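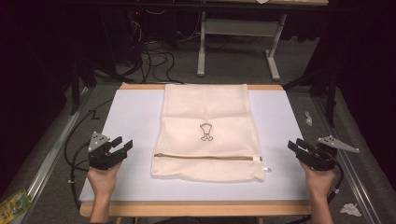 How Does a Zipper Work?

A zipper has two rows of teeth. Each row is fixed to a strip of cloth called the tape. The part you move up and down is the slider, and the part you hold is the pull tab.

Look closely at one tooth on a big jacket zipper. It has a bump on one side and a dent on the other. The bump of each tooth fits into the dent of the tooth across from it. Once the teeth are locked together, it is very hard to pull them apart with your fingers.

The slider does the locking. Inside it is a path shaped like the letter Y. When you close a zipper, the two rows go into the arms of the Y and come out as one row at the bottom.
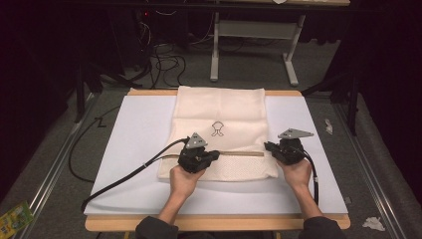
Going the other way, a wedge inside the slider pushes the rows apart. A wedge is a simple machine - an ax blade is one too.

Some zippers have no separate teeth. They use a long plastic thread wound into a coil. Coil zippers bend easily, so they are often sewn into bags and tents.

Stuck zipper?

Don't yank it. Check for cloth caught in the slider and ease it out gently. Rubbing a pencil tip along metal teeth can help, because pencil lead is made with graphite, and graphite is slippery.

Zippers and the wash

Close the zippers on your clothes before they go in the washing machine. Open teeth can scratch or snag other things. Thin clothes can go inside a mesh bag. The holes let water and soap through.

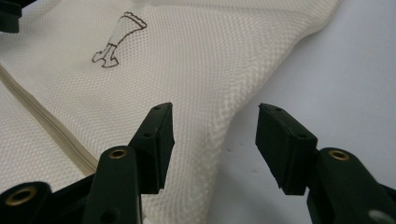 The fine mesh of a laundry bag.

Words to know

Coil: a thread wound into loops
Tape: the cloth strip on each side of a zipper
Wedge: a shape that is thick at one end and thin at the other

Written by Bok-nam Ryu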